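Datasets > Household > Text > Buckley Recipe Cards

# Buckley Recipe Cards

By Barbara Dudek
June
14 comments | 6 shares

A transcription of 1320 recipe cards, typed up from the four metal drawers of the Buckley community kitchen. The cards were written by a lot of people, many of whom disagreed about lard. We have kept the disagreements.

## What you get

One file, `cards.csv`, with a row per card. The columns are `card_id`, `drawer`, `title`, `body`, `hand`, `yield` and `remarks`. `hand` is our guess at which writer it was, given as a letter, and writer F is almost certainly two sisters. `remarks` holds anything written in the margins, which is where most of the good material is ("too dry," "still too dry," "ask Jean what she did").

Of the 1320 cards, 1192 have a full recipe. The rest are a title and nothing else, or a list of ingredients with no method, left by cooks who plainly felt that the method was none of your business. They stay in the file with an empty `body`. Please don't fill them in with what your mother would have done. Two people have already sent us pull requests along those lines.

## How it was typed

Jarlath Tully and I typed every card once. Chae-won Yang then compared our versions and settled the differences, mostly in her own favor. Spelling is left as found, so if you are searching for zucchini, try at least five ways of getting there. Fractions are written out as `1/2` and so on. Temperatures stay in whatever the card used, including "hot," "quite hot" and "Sunday hot."

Stains are marked `[stain]`. If a word could be made out under one, it follows in brackets with a question mark. Please respect the question mark. An early release dropped them all in a cleanup script and for a month we were telling the world to put mustard in a sponge cake.
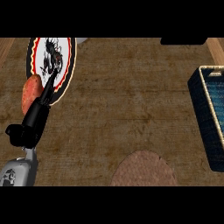 Yields gave us more trouble than anything else in the set. A card will say "serves 6" or "makes a pan," and both are easy enough to store, but 115 cards measure by the plate: "two plates," "a plate and a bit," "one of the big plates." Plates vary. One with a broad black rim, a cream band and a red ring inside that gives a cook a good deal less middle to aim for, if she believes in keeping food off the border, and writers C and K both believed in it strongly. We considered converting plates to cups and then went and had lunch. The `yield` column keeps the words as written.

## Splits

There is no official train/test split. Mathias Wallner made one, with 783 cards on the training side, and it's in the `extras` folder under his name so that complaints reach him directly. He split by drawer, which means the training side has every pie and the test side has every pickle. Results will be interesting.

## Known problems

- Drawer 3 was dropped at some point before we got it. The order within it means nothing.
- Card 0418 is a bus timetable. It has a good remark on it, so it stays.
- "Cevesness pudding" appears nine times with nine different recipes. These are not duplicates. Do not dedupe them.
- Some dates in `remarks` are in pencil and may be oven times.

## Use

Free for anything, cooking included, although we've only tested a handful and the aspic was a mistake. Corrections go in the issue tracker with the card number in the title. Corrections to the recipes themselves should be taken up with the writers, most of whom are past caring and one of whom still comes in to check on us.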